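Back from four days at the Worside Open and my voice is gone, so I'm typing instead. Thread on the tennis, the rain, and one very expensive baked potato. 08/06/2024

---

First thing. If you've never been to a small tournament, please go to one. I paid less for a day pass at Worside than I once paid to park at a big one, and I sat so close to the court that I could hear the players muttering at themselves between points.

---

Day one was qualifying and I had Court 6 almost to myself for the first match. It was the kid from Edberg against a lefty who must have been twice his age. The kid hit the ball so much harder! And he lost in straight sets, because the lefty gave him nothing but slices down at his ankles for an hour and a half.

---

I love watching that kind of player. No big serve, no big forehand, knees taped up, and he knows exactly where you don't want the ball. He got a bagel in the next round, but I clapped for him the whole way off.

---

Day two it rained. And rained. We got five games in before lunch and then the covers came on, and everybody squeezed into the tea tent and stood there steaming. The baked potato happened in there. I'm not going to tell you the price, my family follows this account.

---

They did get going again in the evening under the lights on the two show courts, and I ended up at the women's doubles, which I hadn't planned on at all. Best decision of the week. Sallberg's club pair were down 5-2 in the second after dropping the first, and they just started lobbing. Everything. Lob, lob, lob, into a swirly wind.

---

The top seeds hated it. You could see one of them looking straight up and shuffling her feet like she was under a pop fly. Sallberg took that set 7-5 and then the match tiebreak 11-9, and the woman next to me (total stranger) grabbed my arm on match point and forgot to let go.

---

A few people have asked about the courts, so here's my take. They were relaid over the winter and they play slow. The bounce is higher than it used to be, too. Good for the grinders, bad for anybody who wants to serve and run in behind it. I heard more than one player grumbling on the way off, though mostly the ones who'd lost.

---

Day three I spent on the men's quarters. Collado's top guy was up first and I'd been telling everyone who would listen that he'd win the whole thing. He double-faulted 6 times in the first set. I went and got a coffee and stopped telling people things.

---

He did scrape through that one, in fairness. He took pace off the first serve and just started rolling it in, and the other guy got impatient. It wasn't pretty. Then he came out for the semi on the last day looking like a completely different player — feet moving, going after his backhand up the line, even smiling a little.

---
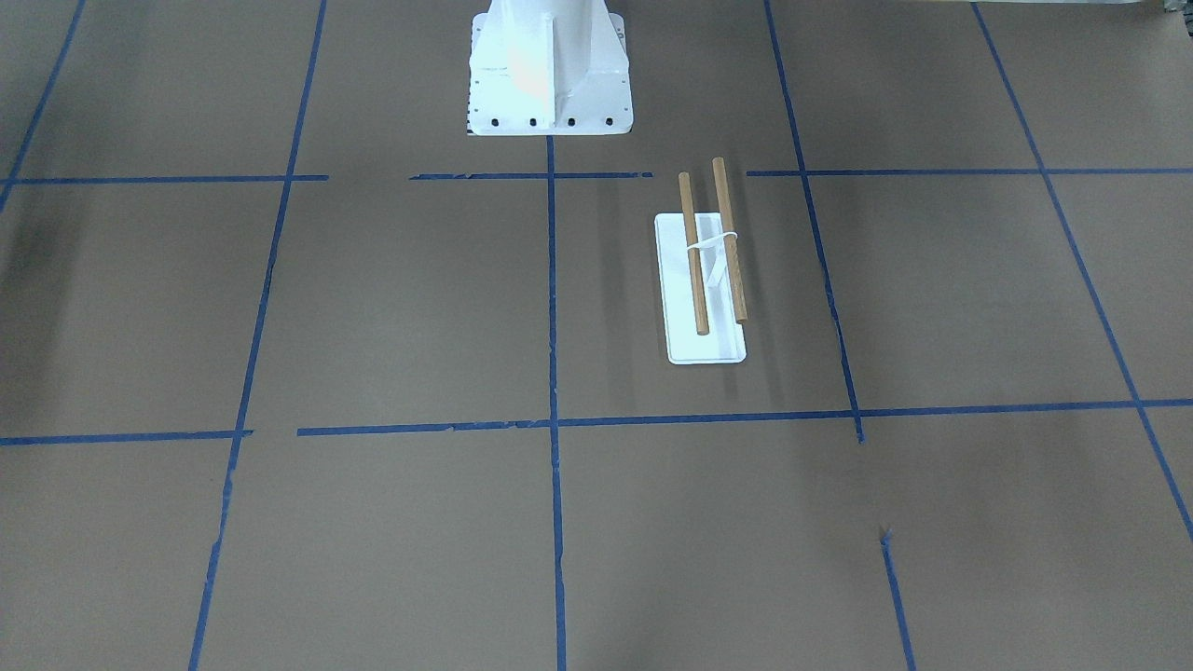

The semi went the distance and I think it was better than the final. There was one game at 4-all in the third that must have lasted a quarter of an hour. Deuce, advantage, deuce, advantage. He saved four break points with the same serve out wide, and on the next one he went down the middle and got an ace. The stand went nuts.

---

The final was a bit flat after that. He was out of gas, you could tell from how long he was taking with his towel, and he lost it 6-3, 6-2. Still got a huge hand at the trophy presentation. He thanked the ball kids before he thanked his coach, so he has my support for life.

---

Small complaints, and then I'll stop. The scoreboard on Court 4 was stuck for most of day three and the umpire's mic cut in and out. The shuttle from the station runs once an hour and leaves early. And more shade, please, for the one afternoon we needed it.

---

Things to keep exactly as they are: the cheap pass, the ball kids, the practice courts where you can lean right on the fence, and the lemon cake — two slices on the last day, no regrets.

---

Next up for me is the indoor event at Edberg in October. I haven't bought my ticket yet, so if anybody knows which side of the hall has the decent seats, let me know. Last time I was behind a pillar and watched a whole tiebreak by listening to it.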